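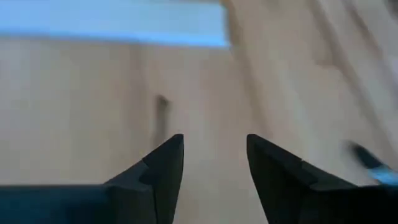 Notes by Garnet Grewal | August 17, 2018 | 14 shares | 3 comments

Courses > Work and Technology > Handouts > Week 6

OK, so last week we got stuck on the word "replace," and I promised I'd write up where I was going with it before we ran out of time. Read this before the Pawlak chapter if you can (the Pawlak chapter is long, sorry!).

My case is the cable shop at Britbridge, where I spent a good chunk of my twenties. We laid cable into plastic channel, by hand, all day. When the arms came in, the shop was turning out 400 finished runs a week. By the following August it was 449, and the number of people on payroll hadn't moved at all. So if you only look at the headcount, you'd write "no effect" and go to lunch. Please don't write that on the midterm.

What moved was the day itself. Noura Srour had been the fastest hand in the shop for years, and people came to her when a cable wouldn't sit down flat. After the change she spent her mornings clearing stops and her afternoons teaching positions to the arms. She told me she liked the teaching part and hated the waiting. Her hands hurt less, her neck hurt more, and her pay grade stayed right where it was, with a job title that still said "assembler"!
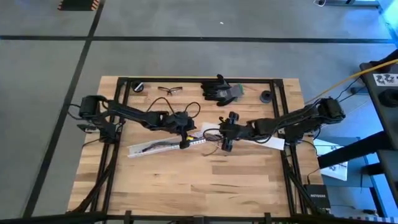
Cable is a nasty thing to automate, by the way. A box stays the shape you left it. Cable flops, twists and remembers the spool it came off, and a person corrects for all that without thinking. Somebody has to put that correcting into words or motions a machine can use, and it's usually the same person who used to do the job. Is that skilled work? I'd say yes. The grading sheet at Britbridge had no line for it, and Fadi Chidiac, who was our steward, argued over that one missing line for most of a year.

Compare the Wendville plant, where they wrote new job grades first and brought in the machines second. Output there went from 433 to 443, so a smaller bump, but hardly anyone quit. I don't think two shops prove much (Zlata Mykhailiuk made this point in class and she's right), so treat it as a question to carry into the reading.

For next time: pick a job you've had, write down one thing your hands knew that the manual didn't, and bring it on paper. One page is plenty.

We use cookies to remember your settings. Accept | Manage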